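Runance Household Manipulation Set, release notes and data card

Version date: 2019-08-02
Maintainers: Leonora Castillo, Renato Bañez
Contact: open a ticket in the Runance tracker under "data"

Summary

Runance is a set of short demonstrations of household chores, recorded with hand-held two-finger grippers in ordinary homes and offices. It was put together to measure how far current manipulation policies are from doing small domestic jobs without help. The chores are opening and closing drawers, putting away small items, wiping, folding hand towels, and moving jars and cups between surfaces. Shop-floor chores (bin picking, kitting, screw sorting) are in a separate set, Venter, and are mentioned here only for comparison.

Contents

Episodes: 3721
Distinct chores: 25
Held-out test episodes: 531
Episode length: median nearly 400 frames
Per frame: color image, gripper pose, finger opening
Per episode: chore label, success flag, site code, free-text note

The test episodes come from sites that do not appear in training. Do not re-split the data by episode. Frames from one site share lighting, furniture and objects, and a random split gives scores that do not hold up at a new site.

Chore family: drawers

Small desktop drawers are the hardest family in the set. The drawer is light, the body is light, and a pull that is slightly off axis moves or turns the whole unit. Handles vary a good deal. Many give the fingers a rigid bar to close on. Others are thin straps or pulls, and the policy has to find them against a front of nearly the same color. Dark translucent fronts make it worse, as the depth estimate is unreliable there.

Annotators mark the pull as successful when the drawer is open by at least half its depth and the body has moved less than one finger width. Closing is scored separately. Partial pulls are kept with the success flag set to 0.

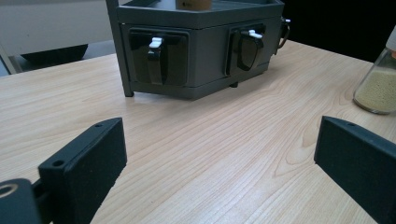
Crisanto Abella objected to the half-depth rule when the draft of this card went round: a person who wants a paper clip opens a drawer just far enough to reach it, and a robot that does the same should not be marked as failing. He would score the whole errand, from closed drawer to item in hand, and drop the drawer score altogether.

The rule stands for this release. Errand-level labels exist only for part of the set and were not consistent between annotators. They are included in the field "errand" and should be treated as provisional. Samah Filali is relabeling them, with a target of November.

Baseline

The baseline policy, Viltow, was trained on the full training split and run on a fixed arm with the same finger geometry as the hand-held tool. Findings by family:

Moving jars and cups: reliable when the object is upright and the goal surface is clear. Lids are left alone; no episode asks for one to be removed.
Putting away small items: usable with objects larger than a bottle cap. Smaller objects are often dropped at release.
Wiping: covers the surface but does not check whether it is clean. The success flag reflects coverage only.
Drawers: opens rigid handles in most trials. Strap handles are missed or pinched at the edge.
Folding: not ready. The first fold is sometimes acceptable, the second rarely.

On these results we would not describe any of the chores as solved. Venter scores are higher, mainly because shop-floor parts are fixed in place and repeat. Scores from the two sets should not be averaged.

Known issues

Finger opening is reported before filtering and jumps at the start of some episodes. Discard the first five samples if this matters.
Reflections on polished tabletops affect pose tracking. Affected episodes carry the note "glare".
The chore label "tidy" was used by two sites with different meanings. Use the free-text note to separate them.
Objects at the side of the view may be partly hidden by the fingers. No masks are provided.

Intended use

Training and comparison of manipulation policies for indoor chores. The set has no force readings and is not suited to work on safe contact with people. Faces and personal documents were screened out by Analyn Dizon before release; report anything missed and the episode will be withdrawn.

Storage and access

Files are hosted at Tronero, one archive per site. Checksums are in the top-level folder. Loading code reads one archive at a time and does not need the full set on disk.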